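We use cookies to remember your settings and to see which stories get read. By staying on this page you agree to this. Accept | Manage choices

The Chore Report: can it wipe out the toaster oven yet?

Monday, November 6, 2023

If you've been reading this newsletter since February, you know I have one question I ask of every robot I meet, and it's a boring one. Can you clean up after lunch? Backflips are fun to watch and I'll happily watch them all day, but I have crumbs in my toaster oven right now, and they've been there a while.

So I was thrilled to spend an afternoon at Tredirham, where the Dremico kitchen group has been working on exactly this kind of job. The station is a white table with a toaster oven at one end, and the arm works beside a mug, a colander, a bowl, some fruit and the ketchup. I love that they leave the clutter out. My own counter never looks like the ones in the demo reels, and I doubt yours does either! 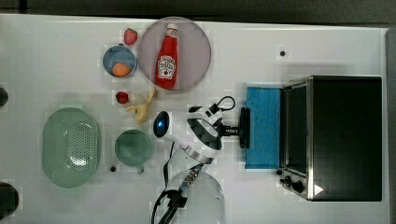
Why a sponge is harder than a mug

A mug is a friendly thing for a machine. It has one shape, it keeps that shape when you squeeze it, and there's a handle if you need one. A sponge changes every time you touch it. Pinch it hard and it folds up, pinch it lightly and it slides away from you the moment it meets the oven. Then comes the wiping itself, where the arm has to push enough to shift a crumb but not so much that the whole oven scoots backward across the table.

We do all this without thinking. I went home and wiped out my own oven slowly, paying attention for once, and I was amazed at how much my wrist was up to. I turned the sponge over twice, I used a corner for the back edge, I stopped to feel for a stuck bit with one finger. (It was cheese.) Getting a pair of stiff fingers to do even part of that is a wonderful problem, and I came away with a lot more respect for the people chipping away at it.

The oven door adds its own trouble. It hangs out in front of the opening, so the arm has to come in over it or around it, and a wrist is a bulky thing to thread past a door and a row of knobs. One of the group told me they spend more time on the reach than on the wipe, which surprised me.
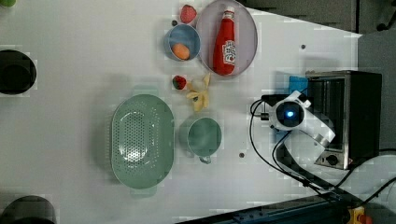 The arm at the toaster oven end of the table, with the plate, bowl, mug and colander alongside.

What counts as done?

My favorite part of the day was an argument over the scoring sheet. Is the job finished when the sponge has touched the inside of the oven, or when the crumbs are gone, or when the sponge is back where it came from? Dremico gives each attempt 45 seconds and grades it in 4 parts: reach, grip, contact and return. I'd add a fifth for not knocking the fruit around, but I'm not in charge.

Grip is the part I'd watch if I were you. From across the room a good hold and a bad one look the same to me, and up close there is so little finger to work with.

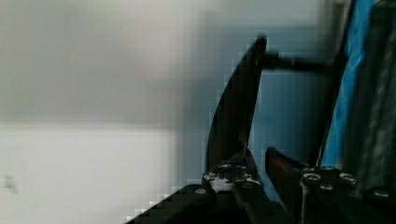 I asked when I could have one at home, because I always ask. The answer was a laugh and then a fair reply: a single chore on a single table is a long way from a kitchen with a cat in it. Fine by me. Two years ago I was writing about arms that needed every object set down on a taped X, and I'd take this messy table over that any day.

Next issue I'm off to Vullberg to see a shop floor where they're trying to get a machine to sweep up and sort loose screws — a chore I have personally been avoiding in my garage. If you've got a household job you'd hand over tomorrow, write in and tell me what it is. Folding fitted sheets is already on the list.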